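Belief Is Not a Checkbox: The Case for Better Survey Categories

Most arguments over how many people in a town are religious are arguments over a form. Somebody designs a question with a fixed set of boxes, a few thousand people tick one each, and the totals are then quoted as if they measured what people think about gods. They measure which box was least wrong.

The usual form has a list of faiths and, at the bottom, a box marked "None." It treats religion as a single property with a single value per person. My position is that religion is at least three properties, that they vary independently, and that a form with one question cannot recover them. The three are belief (what a person holds to be true), practice (what a person does) and membership (which group a person counts as theirs). A form that asks "What is your religion?" leaves the respondent to pick one of the three without saying which.

Take the Clultadbridge household survey, which I have used in my own work for several years. It has 2205 completed returns. The religion question offers 11 options, counting "None" and "Prefer not to say." In the version before this one, the wording was "What is your religion?" In the current version it is "Do you regard yourself as belonging to any particular religion?" with the same options listed underneath. The share ticking "None" rose between the two. Local commentary put this down to falling belief. The wording had moved from an open assumption that the person has a religion to a direct question on membership, and a shift in that direction would be expected from the wording alone. How much of the rise is wording and how much is change in the population cannot be worked out from the data, and anyone who gives a number for it is guessing.

The "None" box has a second problem. It collects people who have considered the claims of religion and rejected them, people who have considered the claims and suspended judgment, people who have never considered them, people who believe in a god and dislike organizations, and people who pray daily at home and were brought up in no church. The first group and the last group disagree on the central question. They are then reported as one bloc, sometimes as a bloc with opinions on schools and public holidays.

Nonbelievers have been careless here, and I include myself. The large "None" figure is flattering, so it gets quoted. If a quarter of those respondents believe in some kind of god, they are not evidence for atheism, and using them that way is the same error we object to when a church counts everyone it ever baptized. A baptism register records an event. It does not record a present belief, and the person concerned was usually a few weeks old.

A common reply is that people know what they mean when they tick a box. I agree that they do. The reader of the table does not. Information that exists in the respondent's head and is lost at the point of recording is no use to a planner who is deciding how many chaplains a hospital should pay for.

A better instrument is not difficult to write. Ask three questions. First, which statement comes closest to what you believe about the existence of a god or gods, with five graded answers and a "never thought about it" option. Second, how often did you take part in a religious service, or pray or meditate alone, in the last 12 months. Third, do you count yourself a member of any religious group, and if so which. None of the three should mention the others, and the belief question should come first so that the membership answer does not pull it into line. People tend to answer consistently with what they have just written. If they have just ticked a church, they will lean toward the belief that the church is supposed to hold.

The objection from cost is the serious one. Every added question lengthens the form, and longer forms come back less often. The Skilel panel ran the three-question version on a sample of 3000 and kept the total length fixed by dropping two items on newspaper reading. That is the correct way to do it. The decision is then a plain trade, and it can be defended or attacked on its merits.

The objection from comparability is weaker than it sounds. Changing a question breaks the time series, and researchers are rightly slow to do that. A series of bad measurements is still a series, though, and its main product is a smooth line through quantities that do not mean the same thing from year to year. Run the old question and the new ones side by side for one round, publish both, and then retire the old one.

I would also drop the word "None" as a label. It describes the person by an absence, and it is an absence of something the form never defined. "Not a member of a religious group" is longer and duller, and it says what was asked.
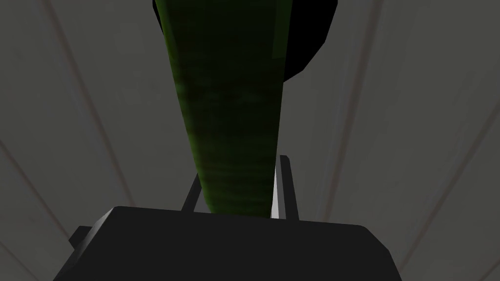 Okeke, commenting on an earlier version of this essay, thinks the split goes too far: for many people belief, practice and membership are one thing, and asking about them separately imports a Protestant idea that faith is a list of statements a person agrees to. A person who lights candles at a family shrine may have no answer to the question of whether a god exists, and may find it an odd thing to be asked.

I accept most of this. The belief question does favor traditions that care about creeds. I do not accept that it is a reason to keep the single question, which hides the same bias and gives no means of detecting it. With three questions, the person at the family shrine appears in the data as someone with regular practice, perhaps no membership, and no stated view on gods. On the current Clultadbridge form that person ticks "None" or picks a faith from the list.

The Ultus draft, due for comment in May, keeps one question and adds a free-text line under "Other." Free text is expensive to code and most people leave it blank. I will be recommending that the line be removed and the space given to a question on practice.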